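Inicio > Sala de prensa > Comunicados > Hogar y textil

Mistby abre un servicio de reparación y recogida de calcetines en sus tiendas

La marca de calcetería Mistby pone en marcha en diciembre un servicio de reparación y recogida de calcetines usados, con el nombre de Tesia. El servicio empezará en 2 tiendas y se extenderá a otras 4 durante la primavera, hasta llegar a un total de 6.

Con Tesia, los clientes podrán entregar en el mostrador sus calcetines limpios, de cualquier marca y de cualquier edad. Los pares que tienen un agujero pequeño en el talón o en la punta serán zurcidos y devueltos al cliente en un plazo de 2 semanas. Los calcetines que no admiten reparación, y también los que han perdido su pareja, serán enviados a la empresa textil Wellach, que los convertirá en fibra para relleno de cojines.

«El calcetín es la prenda que más rápido se tira y la que menos se arregla», explica Mei Castellanos, directora de producto de Mistby. «Nuestras abuelas tenían un huevo de madera en el costurero y sabían usarlo. Nosotros queremos recuperar esta costumbre, pero entendemos que hoy muchas personas no tienen el tiempo o no han aprendido la técnica.»

El zurcido se hará a mano en el taller Mac Carthaigh, que trabaja con la marca desde sus primeros años. El cliente podrá elegir entre un hilo del mismo tono o un hilo de color diferente, que deja la reparación a la vista. Según el taller, la segunda opción es la preferida para los calcetines de lana gruesa, y la primera para los de vestir.

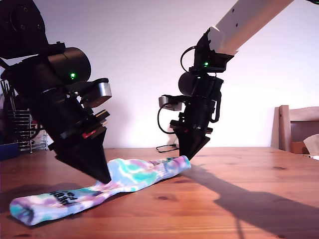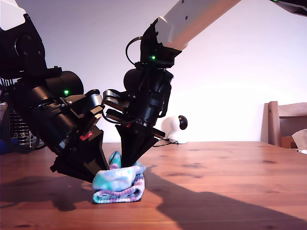 Calcetín sobre una mesa de madera, en las dos fotografías.

El servicio acepta calcetines de algodón, lana, bambú y mezclas con elastano. No se aceptan medias finas ni calcetines de compresión de uso médico, porque la reparación podría cambiar la presión del tejido. Las prendas teñidas a mano se admiten, pero el taller no puede garantizar un color idéntico en la zona zurcida.

Junto con el servicio, Mistby publicará una guía breve sobre el cuidado de los calcetines. La guía recomienda lavar las prendas del revés, con agua fría y sin suavizante, y secarlas lejos del radiador. También aconseja no doblar un puño sobre el otro para guardar el par — un gesto muy común que estira el elástico — y propone dejarlos planos o enrollados en el cajón.

«Hemos preparado los textos con palabras sencillas», señala Tsung-han Tsang, responsable de tiendas. «Una persona que lava bien sus calcetines quizás no necesitará nuestro servicio en mucho tiempo, y esto para nosotros es una buena noticia.»

La guía estará disponible de forma gratuita en los mostradores de Tesia. La entrega de prendas para reciclaje tampoco tendrá coste, y el precio del zurcido se comunicará en cada tienda antes de dejar el par.

Archivado en: Comunicados, Cuidado de la ropa, Calcetería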